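I went to Prallardale expecting noise. The packing room at Flullow sends out 4,000 orders a month, and I'd pictured clanking. What I got was a kettle, a radio and a gripper folding paper while Ineke Mulder ate her toast beside it. 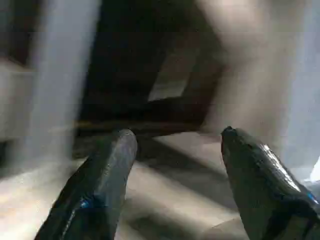 Ineke did the packing by hand for 11 years and her wrists still tell her so. Now she looks after the robots, which mostly means watching what they're up to and stepping in when they dither. She's fond of them (she says good morning!) but she won't call them quick. I watched two black fingers hover in front of a dark recess with a gap between their tips, and I found myself leaning forward to help. She gets a better wage for the new job, and nine weeks of training came with it — the bit she's proudest of.
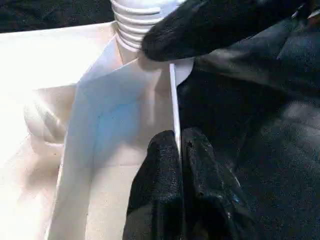
Fidel Montecinos is less cheery about it all. He told me he misses the chat along the bench, and that a shift spent minding a machine feels longer than one spent packing. He's asked for two mornings a week back on the hand-packed orders, and from June he'll have them.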